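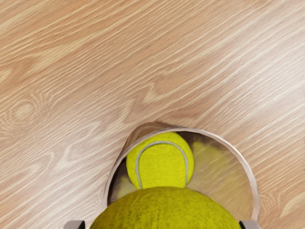
2018-01-25 – hot, no sleep

Up at half five becuase the bedroom was already an oven. Fan on the blink again. Made coffee, drank it on the back step with my feet in the dog's paddling pool. Dog not impressed.

Orkdale bus was late so I walked the last bit, shirt stuck to me by the time I got in. Morning gone on the Nuvano invoices. They've billed us for 452 dollars of something called "site sundries" and the bloke on the phone couldn't tell me what a sundry was. Rang back twice. Third time it went to voicemail, gave up, ate my sandwich at the desk at ten past eleven like an animal.

Long weekend tomorrow thank god. Need: ice, snags, bread, citronella, something for the salad that isn't iceberg. Have said I'll do the pav. Why did I say that. In this humidity it'll weep all over the plate.

Tennis on tonight, semi. Had it going in the background while I did the ironing, missed all the good points, looked up every time for the replay. Melbourne looked cooler than here for once.

Đào for tea – the little place near the station, not the other one. Cold noodles, extra mint. They've put the prices up and taken the good chairs away. Still went. Still had the iced coffee at 8 o'clock at night and now look at me, wide awake, writing this.

Mum rang. Wants to know about June. Clusano again, same lake, same flat with the steep stairs, and do I want in for 2 weeks or 3. Flights are over what I'd budgeted for the entire trip. Told her I'd think. I've already looked at the seats. Would have to ask work before the end of the month and I'd rather do that when the Nuvano thing has been sorted, or at least when someone else is being shouted at.

Other bits – rego due. Gutters. Library book, very overdue, found it under the car seat. Tomatoes have split, picked the lot green for chutney.

Cool change supposed to come through at midnight. Windows all open, no sign of it yet. Going to lie on the tiles.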